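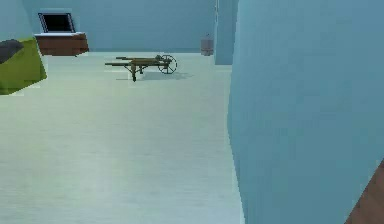

Good morning. I'm going to talk for half an hour on how small market towns moved goods before they had decent roads, and I'll stick mostly to Penley and Chisholm, because those are the two places where I've read the records properly. The usual story starts with the railway. I want to start before that, with the last mile or two, the stretch between a wagon stop and somebody's back door. Most of that was done by hand. The old wooden cart on the screen is the sort of thing I mean: long rails, a pair of handles at one end, one spoked wheel at the other, and legs so it can be put down without tipping the load. Keep that shape in your heads for the first part.

(Next slide, map of Penley.)

Penley sat on a ridge. The wagon road came up the south side and stopped at the inn yard, which had the only flat ground wide enough to turn a team. Everything past the inn was lanes. Some were too narrow for a wagon and some were too steep, and after rain in winter most of them were both steep and soft. So the goods came off at the yard and were carried or wheeled from there.

The parish accounts list payments for this. The word they use is portage, and it covers flour, coal, timber, furniture and on one occasion a church bell. The rate was set by weight and by lane, and the lanes were graded. Mill Lane cost the most. I walked it in December and can confirm it should have.

(Pause here. Ask if people at the back can read the map. If not, describe the yard and the three lanes running north from it.)

One wheel or two. This comes up every time I give the talk, so I'll deal with it now. A single wheel follows a narrow track and goes around a tight corner easily. The cost is that the person pushing has to hold it level and carries part of the weight through the arms. Two wheels are steadier and take more, but they need a wider path with both sides at about the same height. In Penley the one-wheelers seem to have stayed in use long after Chisholm had given them up. Chisholm is flat.

The Chisholm records are better. A carrier's book survives with 200 entries, covering a bit more than one year. I've gone through all of them. Of those, 84 are for grain or flour, which is what you'd expect, and the rest is a mixture. There are nearly 21 different kinds of goods depending on how you sort them. Is a crate of hens livestock or a crate? The carrier changed his mind partway through, and so did I.

(Slide of the carrier's book. Leave it up for a minute. The handwriting is easier than it looks.)

Note the column on the right. Those are repairs. Wheels come up more than anything else, then handles. He paid a wheelwright at Walano, a day's travel away, even though there was one in Chisholm. I don't know why. The Walano man may have been cheaper, or there may have been a quarrel. The entries stop going to Walano in spring and don't start again.

Now the roads. Chisholm got its first sealed street early, paid for by a levy on stallholders. It was 11 feet wide and ran from the market to the river landing. The levy was unpopular and there's a petition against it in the council papers. Within a few years the same stallholders were asking for the street to be extended.

Penley did nothing for a long time. When it finally widened a lane, it picked the one leading to the inn, which already had the best access in town. Mill Lane was left as it was.

(If running late, skip the next part and go straight to questions.)

A short word on the Lerkska project. They are scanning delivery books from small towns and putting them up for free, with a plain index of goods and place names. If you have one of these in a cupboard at your local society, please talk to them. They'll scan it on site and it doesn't have to leave the building. Water damage isn't a problem. Loose pages are fine if you keep them in the order you found them.

Questions. The handout by the door has the references and the lane grades.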